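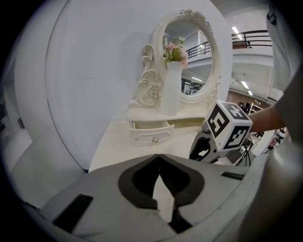 Doina Hodžić

Jan 14, 2019

Dressing table, Privville

I bought the dressing table secondhand in Privville in July for 700. The seller had owned it since 2000 and kept it in a spare bedroom. It is cream-white, with an oval mirror in an ornate frame and a carved floral crest at the top. I had been looking for one with the mirror still attached, because many of the older ones are sold as a base only and the mirrors turn up separately or not at all.

The page is for people who asked about it after the last gallery, and for anyone with a similar one who wants to know how it is put together. The pictures can be used with a credit.

Mirror and top drawer. The scrollwork to the left of the glass curls up in S shapes and has a carved rose near its base. The drawer is pulled out so the raised border on the front shows, with the small round knob in the center. The flowers in the tall white vase are artificial.

A few notes on the table itself:

The mirror lifts off. It is held from behind by screws, 12 in all, and it took two of us to take it down. Lay it face down on a folded blanket and keep your hands off the scrollwork. Carry it by the main frame.

The drawers run without metal slides. I rubbed plain candle wax along the runners when I got it home and did it again before winter. One of them still sticks a little in damp weather.

The knobs are original, according to the seller. One was loose and needed a longer screw, which I got from Jomdale. They sell them singly if you ask at the counter.

The finish had yellowed a little on the back, where a strip of tape had been left on for years. I did not repaint it. A touch-up pot from Hokau in their warm white was close enough for the small chips on the legs. It dries a shade darker than it looks in the pot, so try it on the back first.

The broad lower top is the part that gets used. I keep a tray on it most of the time so that bottles don't leave rings. The shelf under the mirror is better for light things.

The move was done by Mokgethi, with the mirror packed separately and the drawers wrapped and carried on their own. Nothing was damaged. If you hire someone, ask them to remove the drawers. Taping them shut can pull the paint off when the tape comes away. 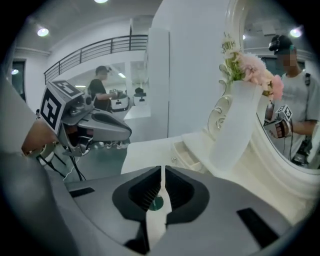
How do you get dust out of the carved parts?

Use a dry, soft paintbrush, the kind sold for watercolors, and work from the top down. Wipe with a barely damp cotton cloth afterward and dry it right away. I don't use spray polish on painted furniture because it collects in the grooves and turns gray.

The room. White walls and ceiling, round ceiling lights, and a dark metal railing along the upper level. The floor is a dark greenish-gray, and I think cream furniture looks warmer against it than it did on the pale carpet in the seller's house.

Still to do on the table: the felt pads under the feet need replacing, and I would like to line the drawers with plain paper. The lining that came with it had a strong perfume smell and had to go. If anyone knows where to buy unscented liner by the roll, please write to me through the contact page.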